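Sea ice in the Doltmont Strait is thinning from below as well as from above, according to an oceanographer who has spent three winters measuring it. She spoke to us at the Plalolton field station, where her group is preparing instruments for the coming season.

The project, called Nouri, uses moored sensors that hang at fixed depths and log temperature and salinity. "Satellites give us the extent of the ice very well," she said. "They say much less about the heat arriving underneath it."

Each mooring holds enough memory for 3000 readings, so the sampling interval has to be chosen before it goes into the water. The group also collects water at the surface, and samples are filtered at the station for plastic fragments.

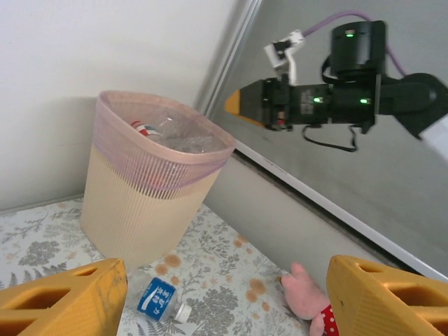

Plastic bottles in a lined wastebasket.

The main finding so far concerns a layer of warmer, saltier water that sits 40 metres down. In calm conditions it stays there. During autumn storms it is mixed upwards, and freezing starts later.

"One storm does not matter much," she said. "What matters is whether the layer has time to settle before the next one - and in two of the winters it did not."

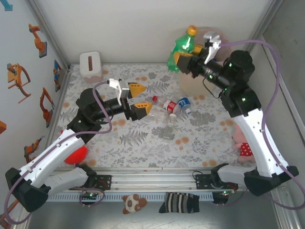
She is cautious about extending the result to other straits. Doltmont is narrow, with a shallow sill at its northern end, and the tides there are strong. A second line of moorings will be placed off Flernine in September to test whether the same mixing occurs in open water.

Asked whether current climate models include the process, she said that most represent it only in part. "The grid cells are too large for a channel like this. We can supply a correction, but it has to be based on more than one site."

The Flernine moorings will be recovered the following summer, if the ice allows.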